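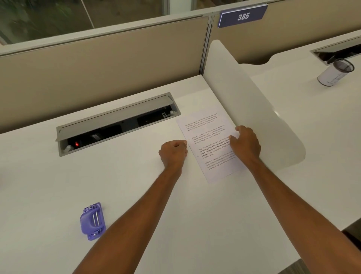
Skisivdale Parish Forum > Newsletter and Notices > Welcome leaflet, which type size?

Penine_Lass
Evening all. I've run off a test sheet for the new villagers' leaflet, with the "Village life is a peaceful, close-knit" bit on it over and over so we can compare the lettering. I'm leaning towards the third one down, the bigger one with some bold in it, as I think my mum could manage it without hunting for her glasses (bless her, she'd still say it was too small!). What do we all think?

jukar72
Third for me too, but I'd drop the bold. It feels a bit like being shouted at about fresh air. And grey text is hard going for a lot of people, could it be black?

orellana_allotments
I'm going to be awkward, sorry. I like the small light type, it looks gentle and suits the words. If we go big we lose the space for the bus times and the allotment waiting list, and those are what people ring me up about.

jukar72
People can't read the bus times if they're tiny either!

Penine_Lass
Both fair points, my loves. Would folding it to make a second page help? We've paper for 40 copies here and I can get more in before December.

orellana_allotments
A second page would win me round. Could "less stress" come out, though? Whoever wrote that has never had badgers in their sweetcorn.

Penine_Lass
Ha, I wrote it! I'll try it in black tomorrow with a bit less bold and put one through your door.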